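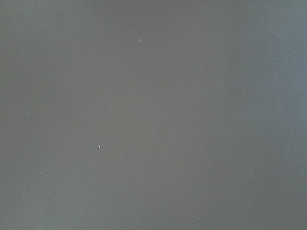
Khurram Magsi wrote in to say that my last post had the antiphon numbering wrong, and that the fault was in the index and not in the hymnal. He is right. The Flastcombe psalter prints its refrains under two sequences, one by psalm and one by order of use in the church year, and the index at the back mixes them. Psalm 119 suffers most, because it is split into sections and each section carries its own refrain.

I have now gone through the whole index against the body of the book. The results are below for anyone else who plans services from it.

The psalter has 163 refrains. Of these, 17 are indexed under the wrong psalm. Nine of the 17 belong to Psalm 119. The index gives the number of the section where it should give the number of the refrain, so a reader who looks up "Your word is a lamp" is sent to a Lent refrain with a different meter and a different key. Four more are plain typing errors, with digits swapped. The other four point to refrains that were in the first printing and were dropped from the second.

The dropped ones are the harder problem. Our parish owns both printings, and the covers match. If the cantor has the first and the organist has the second, the page numbers agree up to the end of Psalm 88 and then drift by one. By Psalm 119 they are off by three. I have put a strip of tape on the spine of every first printing, and I now list the refrain by its opening words in the service sheet, with the page number for each printing after it.

Saulius Tamošiūnaitė asked whether the same errors appear in the accompaniment edition. They do not. That edition was set separately and has its own index, sorted by first line only. It has one fault of its own that I know of, a missing flat in the second ending of the refrain for Psalm 130. Pencil it in.
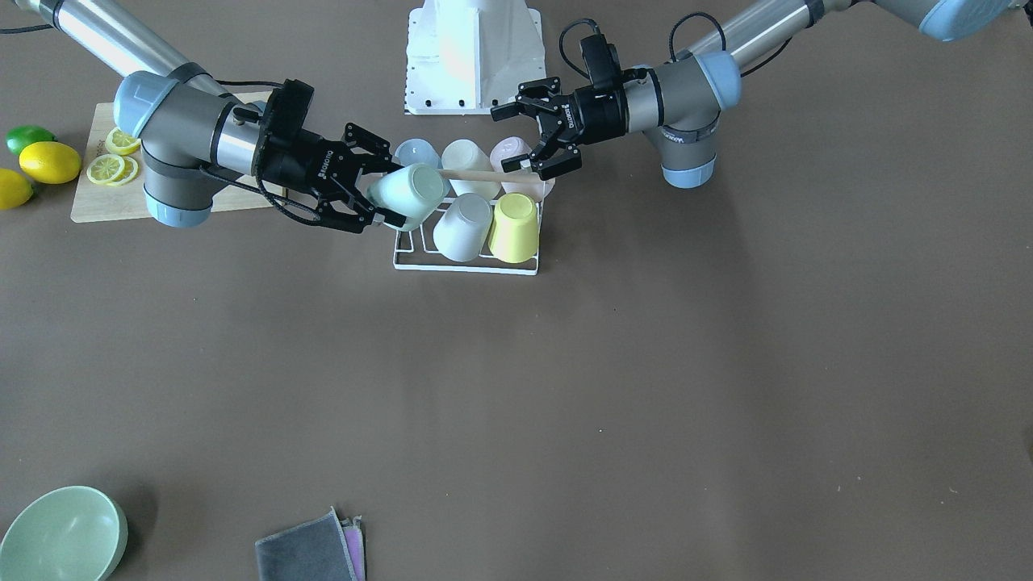
Vol. 8, No. 3

The parish music newsletter carried a short list of corrections in the issue numbered above. It covers the four typing errors and nothing else. If you clipped that list and pasted it inside the cover, leave it there, but add the Psalm 119 entries by hand.

A word on pointing. The psalter marks the change of note with a small vertical stroke, and in the longer verses of 119 the stroke sometimes falls before a weak syllable. I have moved it in six verses for our own use. I have not treated those as errors, as the rule in the preface allows either placing. Sing the verse aloud at speaking pace and the better place is usually plain.

Next I will check the canticles, starting with the Magnificat in March.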